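Ganeo Tabletop Hand-Gripper Set: Data Card

Welcome, and thank you for stopping to read the card before pressing download! Ganeo is a collection of short demonstrations of people doing small things at a table with a gripper in each hand. We put it together at Hoston for anyone who wants to teach a two-armed machine how to handle everyday objects and would like examples with real human timing in them, pauses and second thoughts included.

Each demonstration is recorded from several points of view at once. One camera rides on the head of the person doing the task, and each gripper carries its own. The head view is the one most people open first, and it's a good place to get your bearings.
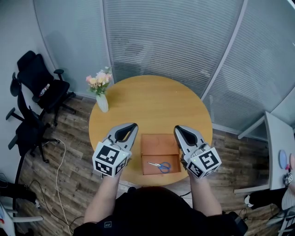 Data card and notes by the Ganeo team, Hoston
Last revised in February

The cubes printed with black-and-white patterns are what we use to work out where each gripper is in the head view. We keep both hands and the work area in sight as much as we can, and the box tasks are the easiest in that respect, with low walls and not much to hide behind. Scissors in a shallow cardboard box make a nice opening exercise for a new model: the handles and the blades ask for quite different grasps, and you'll learn a lot from which one it goes for.

What you get

The release has 17 tasks. Every recording is cut to one attempt and comes in a folder of its own, with the head video, the left and right gripper videos, the gripper opening over time, and a short text file saying what the person was asked to do. Video runs at 30 frames per second. No attempt is longer than 60 seconds, so if your loader reports something bigger, it has probably glued two folders together (ours did that for a while, and we were very puzzled).

The instructions are written the way we say them out loud, so you'll find "pop it in the box" next to "place the item in the box." We thought about tidying these up and decided to leave them be.
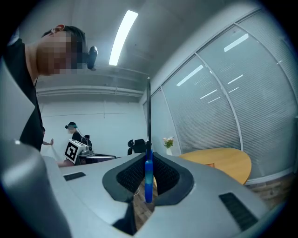 Gripper video takes a little more patience than head video. The lens is very wide, the picture is round, and straight things near the border bend quite a lot, so please undistort before you measure anything. Whatever is held sits right between the two finger pads, and a slim object stays easy to follow there; a blue cylinder with a thin dark rod standing up from it leaves both pads and their grid texture in plain sight. Blinds and ceiling lights can confuse a tracker that likes strong edges, and we'd suggest masking the upper part of the view if yours starts to drift.

Faces are pixelated wherever our detector found them. If you come across one it missed, write to us with the folder name and we'll pull the recording and put up a fixed copy.

How we split it

There are 2 splits, named train and check. Check holds back whole sessions, with none of their attempts left over in train. An earlier version shuffled single attempts, and the scores looked wonderful for all the wrong reasons. If you have results from that version, please run them again before comparing.

Known rough spots

Left and right were swapped in a handful of early folders. The Lazarević script in the tools directory finds and fixes them, and it is safe to run twice. Timing between the head and gripper videos can slip by a frame toward the end of a long attempt. Furniture, cables and other people turn up in the background, and we have left them in.

Using it

Start with the loader in the Sorkow folder and try the smallest task first. Research and teaching use are both welcome, and so are corrections, even tiny ones. We read the mailbox on Monday mornings, so give us until then before you send a second note!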